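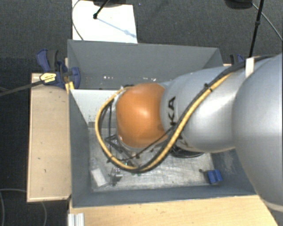 3.2 Sorting as practiced

The written rules for returns at the Plarmont tool library fit on one sheet, laminated, taped to the inside of a cupboard door. Members are asked to wipe the tool, report any damage, and place it in the tray that matches its tag color. We began our study assuming that this sheet described how returns worked. By the second visit we had stopped assuming it.

Tag color was the first thing to go. The original scheme had 12 colors, several of which are hard to tell apart under the lighting in the Umley branch, and two of which (per the supplier's chart, "sand" and "dune") are hard to tell apart anywhere. Members returned sand items to the dune tray and dune items to the sand tray with such regularity that staff simply swapped the labels at closing time. When we asked how long this had been the arrangement, we were told that it wasn't an arrangement.

Following Mtshali's account of informal filing in small archives, we treat such habits as part of the system and not as noise around it. Mtshali separates "shelf order," the order a collection is supposed to have, from "hand order," the order in which people reach for things. In the Plarmont branches, hand order won nearly every time. Screwdrivers gathered near the door. Clamps gathered near other clamps, whatever their tags said. Tile cutters, which are heavy and awkward, stayed wherever the last person had run out of patience.

Figure 2 shows how the 130 returns logged at Umley in October were spread across the trays. The tall bar at the left is the tray marked "Other." It was added as a temporary measure and is now the most successful category in the building. Members described it to us as "safe," "quick," and, in one case, "the normal one." Staff empty it twice a day and sort its contents by hand, a task that appears in no job description we were able to obtain.

We do not want to make too much of one tray. The Mamitz branch, which opened later and bought fewer colors, has no "Other" tray and reports no need for one. It does have a chair by the entrance on which 13 of the returns in our October log were left. The chair has since been moved twice. Returns have followed it both times, and a notice asking members not to use the chair was itself returned there with a borrowed stapler.

Two features of the data limit what can be said. First, the log records where an item was found and is silent on where its borrower thought they were putting it, so honest mistakes and shrugs look the same on paper. Second, staff at both branches knew we were counting, and the trays were suspiciously tidy during our first week. We dropped that week from Figure 2 at the staff's own suggestion. Section 3.3 turns to late returns, for which the written rules are longer and the practice, at both branches, is to say nothing and look at the clock.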